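Checking finger alignment on the two-arm cell

Do this check every 200 hours, and after any change of gripper fingers. It applies to the Tonora cell at Pukley. Allow 400 seconds for the warm-up routine before you measure anything.

1. Run both arms to the home position and set speed to 9 per cent.

2. Close each gripper with nothing in it. The tips should meet along their full width. If they touch at one corner only, slacken the two finger screws, close the gripper again at low force and retighten.

3. Wipe the tips with a dry cloth. Light scratches can be left. Replace a finger when wear at the tip changes the way it grips.

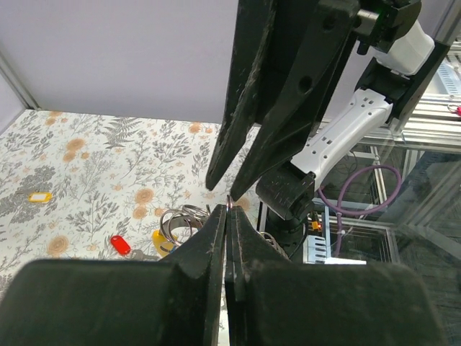 4. Load the handover program and step through it one move at a time. Stop before the receiving gripper closes. Its fingers must be centred on the part – correct any sideways error in the tool offset, never in the taught point.

5. Close the receiving gripper, then open the other. If the part shifts as it is released, repeat from step 2.

6. Save the offsets and enter them in the Weller log with the cycle count. Fingers are changed at 2,000 cycles whatever their condition.

Pui-shan Liu, 1 Nov 2019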